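Part-time bench helper wanted, small workshop in Ollusstead

Posted June 12, 2025

Hi! I run Moncrieff Bench Works, a little repair and assembly shop on the back side of the old Cedberg building in Ollusstead, and I'm looking for a second pair of hands. It's been just me since January, and I've reached the point where I'm answering the phone with a screwdriver in my teeth. So if you like small parts, tidy drawers and a quiet room with the radio on low, please keep reading.

What we do is pretty simple to explain and kind of hard to do well. People and small companies send us things that need putting together, taking apart, cleaning up or fitting with new parts. Some of it comes in by the box and some of it comes in one at a time, wrapped in an old sweatshirt. I also put together the Kernudo bench kit, which I sell to schools and hobby folks, and there are 284 of those to pack before the end of the season. (Yes, that's a lot of little bags. I have a system for the bags and I'm quite proud of it.)

The job is 2 days a week to start, and you can pick which ones as long as you stick with them. I'm usually in by 7 because I like the early light, but you don't have to be! Any start before ten is fine with me. If it works out for both of us I'd love to add hours in the fall.

Most of your day would be at the bench. You'd be sorting parts into trays, checking them against a printed sheet, fitting rubber and plastic pieces onto metal ones, and wiping everything down before it goes in a bag. You need to be okay with small dark parts that look a whole lot alike until you get them under a lamp. I had a helper for a short while who was great with the customers but kept putting the caps on backward, and we both agreed it wasn't a match (we're still friends, we get lunch).

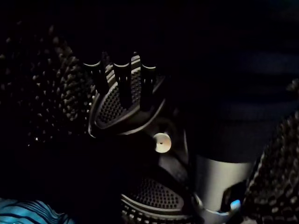 The other part of the job is the room itself. I've got 2,000 square feet, most of it shelving, and I'll admit the shelves along the far wall got away from me over the winter. I'd like somebody who enjoys putting things back where they go and who isn't shy about telling me I've labeled the same drawer twice. There's a label maker, a good vacuum, and more clear bins than I know what to do with.

You don't need any experience in a shop. I can teach you the tools in a week or so, and the printed sheets cover the rest. What I can't teach is patience, so please have some of that already! It helps if you can:

See fine detail up close, with or without glasses (I wear two pairs, don't ask)
Sit or stand at a bench for an hour or so at a stretch
Lift a box of parts onto a waist-high shelf
Write clearly enough that I can read it the next morning

If lifting is a problem, tell me anyway. There's a cart, and we can work out who does what. The building has a ramp at the side door and the bathroom is on the same floor.

Pay is hourly and I'll give you the exact number on the phone before you go to the trouble of coming in, so there are no surprises. I pay every other Friday. Coffee and tea are free, the fridge is shared with the frame shop next door, and parking is in the gravel lot, which gets muddy, so wear shoes you don't love. The bus also stops at the corner, and it's a short walk from there.

I'm happy to hear from students, retired people, folks coming back to work after some time off, anyone really. Please don't send a long resume. I'd much rather have a note that tells me a bit about you, which days you could do, and something you've fixed, built, sewn, glued or sorted that you were pleased with. It can be a lamp or a button tin, anything goes.

I'll ask the people who seem like a good fit to come by for a paid trial morning. We'll do one tray together, you'll do one on your own, and then we'll have coffee and you can ask me whatever you like. Bring your reading glasses if you use them, and tie back long hair.

Drop your note through the mail slot at the side door (it says Moncrieff on it, the green sign) or hand it to me if you catch me in. I read everything and I'll answer everybody, though it may take me a few days if a big box has just come in. The job stays open until I find the right person, and I'll take this notice down when I do.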